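House rules for shared arm cells - speaker notes, May version

Slot is 17 min. Don't read the slides. Water. Skip the Fosis story if running over.

1. Opening
Who here has a written rule for where people stand? Wait for hands. Usually few.
Say what this is - our own rules at Plirundale, in-house, on top of whatever your safety people already make you follow. Not a replacement for a risk assesment. Say that twice.

2. One table, one task
Only the task items on the table. Cups, coasters, tray. No phones, no laptops, no coffee (yes, people try).
Every item has a home spot and the spot is marked. Paper coaster is fine. Tape is fine. Memory isn't.
Table gets wiped between sets - crumbs count.
Cables go back along the arm, away from the fingers.

3. People near the arm
Anyone at the table: hands in, at your waist or behind you. Not resting on the tabletop. No reaching over while the gripper holds something, even if it looks parked.
One person talks to the operator. Everyone else stays quiet or goes further back.
Point at the blue shirt for this - hands clasped, behind the middle cup, cup up in the gripper. Point at the bare coaster too, home spot for the one in the air.
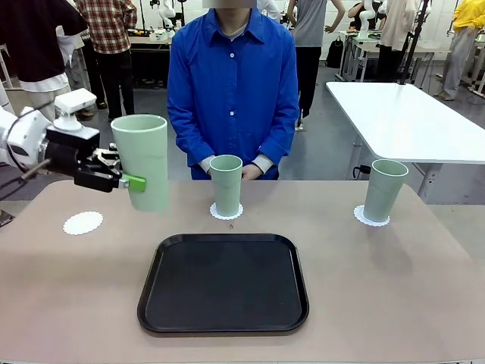 4. Stop rules
Anybody can call stop. Word is "stop", not "wait" or "hmm".
Operator stops first, asks after. No arguing at the table.
Restart needs a yes from all 3 roles - operator, table person, logger.
Dropped item = stop, every time. Floor items get picked up with the arm paused.

5. Logging
Old Floltolo sheet had 44 fields. Filled in badly, then not at all. Cut it way down.
Now: task, who, stops, why. One line per run.
555 runs logged so far under the short sheet. Show teh blank one, leave it up a bit.
Near misses go in the same sheet, no separate form.

6. Where we still disagree
Olatunji site wants a floor line behind the table. We don't have one. Ask the room - about five minutes, then questions.
Handouts by the door, mention before they leave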